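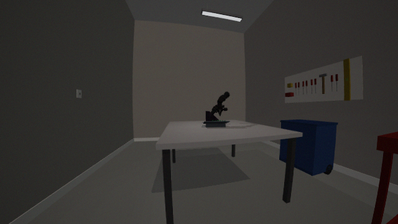

According to the comment the Urkgate side left on yesterday's entry, twenty demonstrations of a microscope approach say nothing useful unless the operator's hesitations are kept in, and we had been trimming them. Fair point. I have put the trimming script aside and re-recorded from scratch.

6 May 2022
Teleop demos, simulated room, microscope task

Task as set: bring the end effector to the focus knob from a start pose chosen at random, stop short of contact, hold for 2 seconds, withdraw. No turning of the knob yet. Knob rotation waits until the joint friction in the model is sorted out (see the list at the end).

Room is the Plindeo layout, unchanged from last week: white table in the middle, microscope towards the far edge, tool panel and blue bin on the right, red stool near the viewpoint. Lighting is the single ceiling panel. Against the beige wall the microscope comes out as almost pure black, and I had trouble judging depth at the knob from this view alone. Two approaches in the first batch went past it on the far side before I noticed. Switched on the second view after that and kept it on.

Control was by hand controller through the Drosora bridge, position mode, scaling 1:2. Tried 1:1 briefly. Too twitchy near the arm of the microscope, and my wrist ran out of travel before the end of the reach. Clutching in the middle of a reach leaves a flat spot in the velocity trace, and the learner will copy it if it turns up often enough. At 1:2 with a longer first sweep I needed the clutch only at the withdraw.

Batch A: 20 demos, all kept, pauses included.
Batch B: 20 demos, start poses on the stool side only. Four marked as poor (late correction, more than one stop). Kept, with the flag set, so they can be left out at training time.

Median length of an untrimmed demo is 636 steps. The old trimmed set was about 400. Most of the difference sits in the last few centimetres, where I slow down and look. So the comment was right about where the information is, though I am still not sure the policy needs all of it. Will train on both and compare – same seed, same number of updates.

Problems

Bridge dropped packets twice during batch A. The pose holds its last value, then jumps. Both demos were redone. Drosora should be sending a stale flag and is not, or we are not reading it. Check the log format before blaming them.

Gripper state was being written one step late relative to pose. Harmless for this task, as the gripper stays shut, but it will matter for the screwdriver task. Fixed in the recorder; older files not corrected.

Collision shape for the microscope is still the convex hull, so the gap under the curved arm counts as solid. Any approach through there gets refused. Chae set has a decomposed mesh we could borrow. Until it is in, I am keeping to approaches from the knob side.

To do

- decomposed mesh for the microscope
- lighter microscope material, or a lighter far edge on the table, for the operator view only
- stale flag in the bridge log
- friction on the knob joint
- train on trimmed and untrimmed sets
- screwdriver task in June, after the recorder fix has been tested on something with a real grasp in it

Files are in the usual place under microscope_approach, batches A and B. The old trimmed set has been renamed with _old and should not be used for new runs.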